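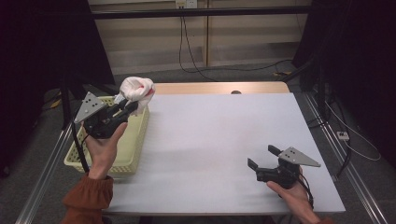 White cloth held over the rim of a pale yellow basket.

Amport Perforated Storage Baskets
Janosard Institutional Supply - Linen and Storage Range

Amport baskets are supplied to hotels, care residences, schools and clinics that need to keep small textiles and everyday supplies in order between the laundry and the point of use. The range has been part of the Janosard catalog for 12 years and is available in three depths and four colors. All baskets share the same footprint, so that sizes may be mixed on one shelf or cart.

Intended use
The baskets are designed for folded or unfolded hand towels, washcloths, cleaning cloths, napkins and similar light items. They may also be used for bottled toiletries, stationery and packaged goods. They are not intended for food in direct contact with the plastic, for sharp instruments, or for liquids of any kind.

Construction
Each basket is molded in one piece from polypropylene, with openings in the side walls and base. Air can pass through the contents from all sides, and the contents can be checked without lifting the basket down. Corners are rounded on the inside. Baskets of the same depth nest when empty, and a stack of 7 medium baskets fits in a standard Amport cart bay.

Models
Shallow: for napkins, washcloths and stationery. Maximum load up to 12 pounds.
Medium: for hand towels and cleaning cloths. The model most often ordered for housekeeping carts.
Deep: for bath linen and bulk supplies. Recommended for fixed shelving only.

Colors
Pale yellow, white, light blue and gray. Many customers assign one color to each department or floor. Janosard does not prescribe a color code, and existing local rules on the separation of clean and used textiles should be followed at all times. Small differences in shade may be noticed between production runs - customers who require an exact match are advised to order the full quantity at one time.

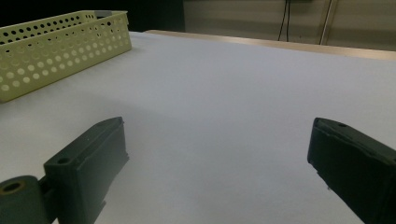
Cleaning and care
Wash by hand or in a commercial dishwasher with a mild detergent. Rinse well and stand the basket on its side until dry. Abrasive pads and solvent-based cleaners will dull the surface and should be avoided. Lint tends to collect in the openings of baskets used for cotton goods and can be removed with a soft brush. A basket that shows cracks along the rim should be withdrawn from use.

Do not place baskets on radiators or leave them in direct sunlight for long periods.

Accessories
Snap-on label holders, cart dividers and shelf stops are sold separately. The Wudell lid fits the shallow and medium models only. Customers with older Bùi shelving should measure the distance between uprights before ordering, as earlier units were built to a narrower standard and will not accept the deep basket.

Ordering and delivery
Baskets are sold in cartons of 28, one depth and one color per carton. Mixed cartons can be prepared on request and require additional handling time. Orders of 63 cartons or more are shipped on pallets and need a loading dock or a lift-gate delivery, which must be stated on the order form.

Returns
Unused baskets may be returned in the original carton within the period shown on the invoice. Label holders that have been attached cannot be accepted. Damage in transit should be noted on the delivery slip and reported to the Janosard service desk before the carton is discarded.

Warranty
The Amport range is covered against faults in material and molding under normal indoor use. The warranty does not extend to overloading, heat damage or changes made by the customer, including drilled holes and cut rims.

Product information last revised 17/02/2025. Replacement parts for discontinued models are listed on a separate page.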